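# Meet Suvlow, the Kitchen You Can Practice In

Have you ever dropped a pot on the floor? It makes a terrible crash, and everyone in the house comes running! Robots drop things too, especially when they are learning, and so the people at Sampaio made a kit called Suvlow. It is a pretend kitchen that lives inside a computer, with a pretend robot arm to go with it. If something gets dropped in there, the floor is just fine.

I tried Suvlow with the after-school club in Irnevstead, where Kolbrún Lauritsen runs the computers and lets everyone have a turn (even me). You choose a job from a list of 67, such as moving a pot or looking after a kettle, and then you guide the arm one small move at a time. "Small moves first," Kolbrún kept telling us — and she was right, because my first big swing went nowhere near the pot.

Some of the views come from out in the room, so you see the arm at work. Others show you what the robot sees, sometimes with its own gray gripper along the bottom, a bit like seeing the tip of your own nose. Those views are tricky to get used to, but they are my favorite part.

Is it good? I think so, if you like puzzles and don't mind trying again. The writing on the buttons is rather tiny, and it takes 2 people to set it up happily — one to read and one to click.
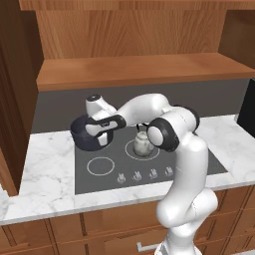
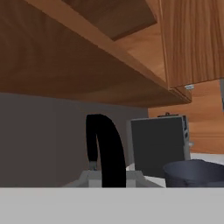
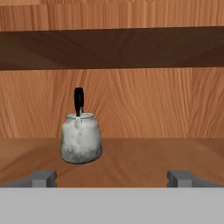
*The Suvlow kitchen: the arm with a pot at the stovetop, then two robot's-eye views, the faucet and the kettle in its cabinet.*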